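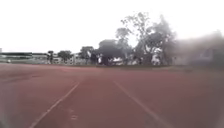
Stemthorpe track gets a rulebook for robots

Posted 7 January 2022

If you run at the Stemthorpe track you'll want to read the new sheet on the gate before your next session, because the rules for robots on the lanes have finally been written down. I've been pestering the parks office about this since the fall, so forgive me if I sound a little pleased with myself!

Up to now the arrangement was basically a handshake. The mobile robot folks from Flisbridge would call the office, somebody would say sure, and then whoever happened to be out doing intervals would find a machine rolling along the lane toward them. Most of the time it was fine. I've shared the track with their robot, Thomas (yes, it's called Thomas, and no, I couldn't get a straight answer on why), more times than I can remember, and it keeps to its lane better than a lot of the Saturday joggers do. But there was no posted schedule, no agreed stopping distance, and if you had a complaint you had to go find out who to complain to.

The new rules run to 7 pages, and I read all of them over a very long coffee. Most of it is sensible stuff. A robot gets one lane per session, and it has to be booked. The lane on either side stays open to runners, but you can't pass the robot in its own lane, you have to move over. There has to be a person walking or jogging with it who has a stop button in hand, and "in hand" is spelled out, so a button in a backpack or sitting on the bench doesn't count. That person can't be the same one watching the laptop. I like that one a lot.

Speed is capped at 6 miles an hour whenever anybody else is on the track. If the place is empty and the gate is closed, teams can ask for a faster run, but they have to ask in writing and they have to put cones out at both ends of the straight.

I called Rosalinda Ambrosio, who wrote most of the text for the parks office, and asked her where the speed number came from. She laughed and said it came from her jogging next to the thing with a watch on.

"I wanted a speed where a regular person can walk up, see it coming and get out of the way without having to think," she told me. "If a kid chases a ball across the lane, I don't want us relying on a sensor to sort that out."

She also put in a section on the painted lines, which I hadn't expected. A lot of these machines steer by the white lane lines, and ours are pretty faint in places. So before any run where the robot is steering itself, the team has to walk the full length of the lane and write down where the paint is worn, scuffed or covered up. If the lines are too weak to follow on a stretch, the operator steers by hand through that part or they pick another lane. Teams are not allowed to touch up the paint themselves or stick tape down. (Apparently there was some tape in November. I remember the tape. It came off on my shoe.)

Barış Başaran, who runs the test sessions for the Flisbridge team, sounded okay with nearly all of it when I caught up with him by the bleachers. His one gripe is the log. Every stop, planned or not, has to be written up the same day, with the time, the lane and what the robot was doing. His crew went back through their own notes for the past season and came up with 1,170 stops, and most of those were a person pressing the button to change a battery or let somebody by.

"I'd rather write up the ones that surprised us," he said. "If you make me fill out a form for every battery, I'm going to get lazy about the form that matters."

I can see his point, and so can Rosalinda, who says the log section is the piece most likely to change. For now it stands as written. She did agree to a short version for planned stops, just one line each, and Barış is trying it out in Cakine, the little logging app his team already uses.

There's a bit on weather too. No self-steering runs in standing water or on ice, and if glare off the surface is washing out the lines, the session goes to hand control until it clears. On a flat gray day you're fine, and in January that's most of what we get anyway.

What does it mean for the rest of us? Check the board at the gate for the booked lane. Keep headphones low if a session is on. Don't step in front of the robot to see if it'll stop, which is in the rules in those exact words, so I guess someone has been doing that. If something bothers you, the operator's name and a phone number now have to be on the board for the whole session.

The rules start Monday and run as a trial through the spring. Comments can be dropped off at the parks office or in the box by the gate, and there are paper copies of the whole thing at the front desk if you don't feel like squinting at the fence.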